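### 3.2 Shelving task: shoes

The second group of household tasks covers small storage furniture. We chose shoe storage because it turns up in almost every home, usually close to the front door, and because shoes are awkward to line up. A pair has to stay together, both toes should face the same way, and each shoe has to stand on its sole. Laces get in the way of all three.

The racks were bought flat-packed from Jernik and put together before the sessions. Each has three tiers. We used children's shoes throughout, as adult sizes took up too much of the tabletop and left little space to turn a shoe over. The shoes came from a second-hand shop in Dramwood and had their laces tied before each trial. A trial began with the rack at the far side of the table and one pair in front of it (Figure 3). We varied how the shoes were laid down, so that in many trials one shoe was on its side and its partner was standing.

Participants were told to put the pair on any shelf they liked, side by side. They weren't told which shoe to move first. A trial was counted as complete when both shoes stood on the same shelf without touching the posts. Pairs that ended up on different shelves were recorded separately and are discussed with the Chala results in Section 5.
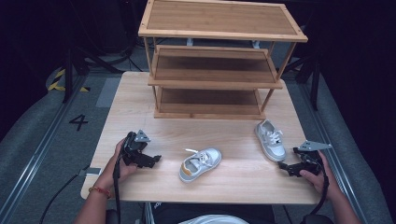
**Figure 3.** Three-tier bamboo rack with empty shelves, and a pair of children's sneakers on the table in front of it. The left shoe lies on its side.

### 3.3 Shelving task: folded towels

The towel task used the same table and the same style of rack, with two hand towels in place of the shoes. Towels were folded in half twice and stacked beside the rack. Participants placed them on the middle shelf, folded edge facing out.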